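Community Sports Coaching, Session 6: Reading the bounce in Australian football

Handout to go with the Zendcombe evening class. Updated 11 Dec 2021 with the corrections people sent me after the last run (thank you, especially for catching the muddle over marks and free kicks).

Where we got to last time

We finished with kicking, and I promised I'd get to the part everyone finds hardest, what to do when the ball is on the ground. Most of you came here from soccer or basketball, where a ball on the floor is polite and goes more or less where you'd expect. Ours is an oval. It sits up, it skids, it shoots off sideways, and a beginner running flat out at it will overrun it again and again until somebody slows them down!

So tonight is all about ground balls. Bring your old notes on body position, because I'm going to lean on them a lot.

1. Approach

The first thing I look for is the line of the run. New players go straight at the ball with their chest facing it. I want them coming in slightly side-on, hips a bit turned, so that a bump lands on the hip and shoulder and the head stays out of trouble. You'll remember that a player who is bent over the ball is protected from front-on contact, and I'd like your players to know that rule from both sides – the one picking up and the one arriving second.

Short steps for the last few yards. If you can hear their feet slapping, the steps are too long.

2. The pickup

Fingers down, palms forward, little fingers nearly touching. Knees bent, and I mean knees, not a fold at the waist. One foot goes beside the ball and the hands scoop through it while the player keeps moving. The under-12s at Belmonte used to stop dead to pick up, then look around to see who was about to tackle them (and somebody always was). We spent most of April on nothing but rolling the ball and running through it, and by the end of the month they were a different team to watch.

One-handed pickups look great on highlight reels. Please don't teach them in the first season.

3. When the ball is bouncing

A ball rolling end over end will pop up on its point every so often. Ask your players to watch for the rhythm and get there as it comes up. A ball spinning on its side stays low, so they have to get lower too. And if they can't read it at all, which happens to everyone, the best choice is to get the body behind it and knock it forward with a soft hand into space. Tapping on is a skill! I praise it as loudly as a clean pickup.

On a wet ground, forget the clever stuff. Everything skids.
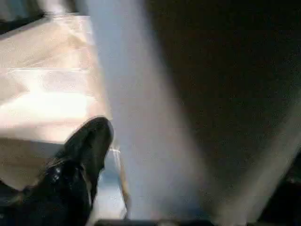
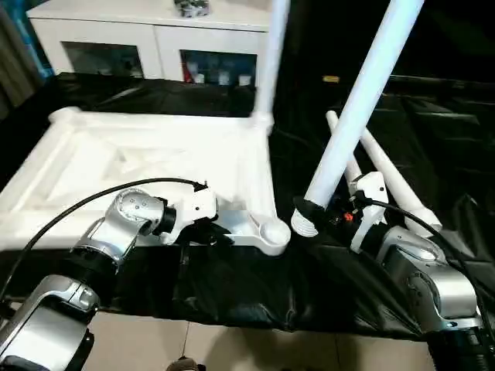 4. Drills

Roll and gather. Pairs, one ball. The feeder rolls, the gatherer runs through, picks up and handballs back over the shoulder. Swap after a few goes. Start at a jog.

Ugly bounce. Same pairs, but the feeder throws the ball down hard so it kicks off anywhere. No points for clean hands here, I only care that the gatherer keeps their feet.

Second man. Groups of four. Two compete for a rolled ball and two wait behind them for whatever spills out. This is the one that most looks like a real game, so I give it the longest slot. Watch the two at the back. If they creep in level with the contest, blow it up and start over.

Channel race. Mark out a lane 50 yards long with cones. Players work the ball to the end by tapping on only, no pickups allowed. It gets silly and loud and they love it.

5. Umpires and the second player in

A few questions came up about holding the ball. Briefly, if a player has had a fair chance to get rid of it and is then tackled properly, they have to kick or handball it straight away. Without that prior chance, they get more leeway, but they still have to make a real attempt. Teach the tackler to wrap between shoulders and knees and to turn the player to the side as they go down. Pushing in the back gives the free kick away, and beginners give away loads of them.

6. Planning your own session

For next week, write a plan for one practice built around ground balls. You've got 80 minutes and a group of mixed ability. I'd like to see:

your warm-up, with a ball in it
two drills, either mine or your own
a small-sided game
what you'd change if it rained

Keep it under 400 words. Last year I had a wonderful plan from the Dallico group that ran to several pages, and I still couldn't work out where the water break went.

7. Reading

The Rusix course pack, chapter on contested ball. Skip the diagrams of boundary throw-ins for now, we'll do those with ruck work in Session 7. If your copy is missing the page on handball technique, ask me and I'll bring a spare.

Boots next week please, we'll be outside for the second half.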